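Csonka Mending and Sewing Circle
Minutes of the August meeting
Held in the upstairs room, Friday, 7 pm
In the chair: Katalin Pap
Minutes: Jozefína Dvořáček

1. Apologies and previous minutes

Apologies had come in from four members, all on holiday. The July minutes were agreed with one correction. Item 6 should have said that the overlocker was lent to the Darkura group until the end of September, and the loan form in the folder says the same. Katalin signed the corrected copy.

2. Matters arising

The broken blind in the upstairs room has been mended. The landlord has not replied about the second key and Katalin will write again. The missing pinking shears have been found in the box of curtain hooks. Members are asked to put things back in the drawer with the matching label.

The notice on the front door still gives the old opening time of 6.30. Jozefína to print a new one.

3. Money

The balance at the end of July stood at 178 pounds after payment of the room hire. The tea tin had been counted and banked. The bill for servicing the two older machines is not yet in and is expected to be higher than last year, as one of them needs a new foot pedal.

It was asked whether the subscription should go up in the new year. Views were mixed. Several members said they would sooner pay a bit more than see the opening hours cut, and others pointed out that people who come once or twice a year already find the full subscription steep. It was agreed to look at a drop-in rate and bring figures to the October meeting.

4. Thread and supplies

The cones of black and white polyester from Flotorex have been satisfactory. The grey has been snapping in the older machines and three members had given up on it. Katalin had tried it with a larger needle and got on better, but it still frayed at the eye on long seams. Agreed not to reorder the grey.
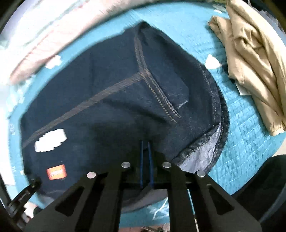
Heavier thread was then discussed, as most of what comes in from September onwards is workwear and jeans, and the stock in the drawer is nearly all for light fabrics. Katalin proposed buying topstitching thread in two or three colours in place of a single box of mixed reels. Members often ask for a repair that blends in, and one shade will not do that: on dark navy denim the stitching may be brown along one seam and a double row of tan and pale thread along the next. After some talk it was agreed to buy brown, tan and a natural off-white, with a packet of size 100 jeans needles. Gold was suggested and left for another time. Jozefína to order, and to ask whether Flotorex will send small reels, as nobody expects to get through a full cone of any of them before spring.

The interfacing is running low. There is plenty of bias binding. Offers of more buttons are to be politely declined until the present jars have been sorted.

5. Autumn repair morning

The library has confirmed the ground floor room for the last Saturday in September, from 10 am to 1 pm. Last year's queue was too long by mid-morning and some people went home without being seen. It was agreed to take bookings for half the places this time and leave the other half for those who turn up on the day.

The following will be accepted: hems, split seams, missing buttons, small holes, and pockets that have come away. Zips will be accepted only if the owner brings the replacement. Leather, wedding clothes and anything unwashed will be turned down at the door. There was disagreement about duvet covers. They take up a whole table, and last year one of them held up a machine for most of an hour. On a vote it was decided to accept them for split seams only.

Katalin has had 200 leaflets quoted for and thought 600 a better price per sheet. The meeting felt that 600 would leave a great many over, as they did two years ago when the leftovers were used for pattern pieces. Agreed to print 200 and to ask the school to send the notice round by email.

Two members offered to bring extension leads. These must be checked before the day, which is a condition of using the library room.

6. Children's class
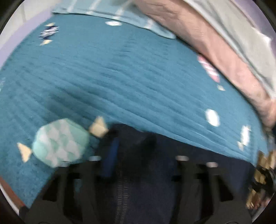
The class restarts in the second week of term with eight places, of which five are taken. The first project will be a drawstring bag, followed by a cushion cover for those who are quick. Cotton offcuts are wanted, at least the size of a tea towel and washed before they are handed in. Stretch fabric is not suitable, and last term a good deal of time went on jersey that rolled up at the edges.

The small scissors need sharpening. The man at Hiltitari will do them with the shears if they are all taken in together, and will give a price once he has seen them. Katalin to take them in before the end of the month.

A parent had written to ask if her son could use the electric machine from the first week. The answer is the same as before. Everyone sews one seam by hand, then has a turn on the machine with an adult beside them. Jozefína to reply.

7. Storage

The cupboard under the stairs must be cleared by the time the heating engineer comes. Most of what is in there belongs to the circle, though the folding chairs and the box marked lights do not. The donated curtains have been there for well over a year. Members may take what they want up to the next meeting, and the rest will go to the animal shelter, which has said it can use them.

Shelving for the end wall was put off again. The price quoted did not include fitting.

8. Any other business

The kettle trips the switch if it is on at the same time as the steam iron. A note is to be put by the socket.

A visit to the Darkura group was suggested for November, to see how they run their fabric swap and to bring the overlocker back if it has not been returned by then. Dates to be asked for.

One member asked for the radio to be kept lower during the Friday sessions. Agreed.

9. Next meeting

Second Friday in September, 7 pm, same room. Items for the agenda to Jozefína a week beforehand.

The meeting closed at 8.40 pm.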